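Taking a class to the Vinetwood open day: what do they show, and can visitors try anything?

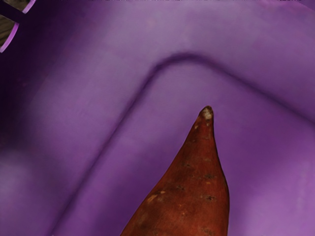

I teach an evening class in food processing and want to bring them to the robot open day at Vinetwood in March. The program only says "picking of root vegetables, simulated and live" and gives no times. Last year I went to the one at Bartoš and it was mostly slides. I have 26 people, and two of them use wheelchairs. Is there enough to see for a whole morning? Do we have to book?

Posted 27/11/2025

3 answers

Answer 1
Went last time. It was good, go early. Parking is bad.

Answer 2
I helped on the Vinetwood stand for the last open day, so this is how it ran then. It may be different in March.

The simulated part comes first. They load a bin with produce on the computer, sweet potatoes mostly, and the arm has to take them out one at a time. The view from above is put up on a big screen so people at the back can follow. After that they run the same job on the real arm in the next room. One run with questions takes 40 minutes.

Groups are split, so 26 will not go in together. Write ahead and ask for two slots one after the other. The person to write to is Ludger Bauerfeind, he does the schedule. The simulation room is on the ground floor. The live room has 3 steps at the main door but there is a level way in from the yard, and you need to ask for it to be unlocked.

Visitors could try the simulated one with a hand controller. They could not touch the real arm.

A full morning is a stretch. We had groups finish before eleven and go over to Dudomska for the packing line tour, but that one has to be booked separately.

Answer 3
Not sure about Vinetwood but Bavia does school visits all year and they are free. They only have the conveyor sorting though, no arms. For a class that already knows sorting I would pick Vinetwood.

Comment from the asker: Thanks, I have written to him about the two slots and the yard door.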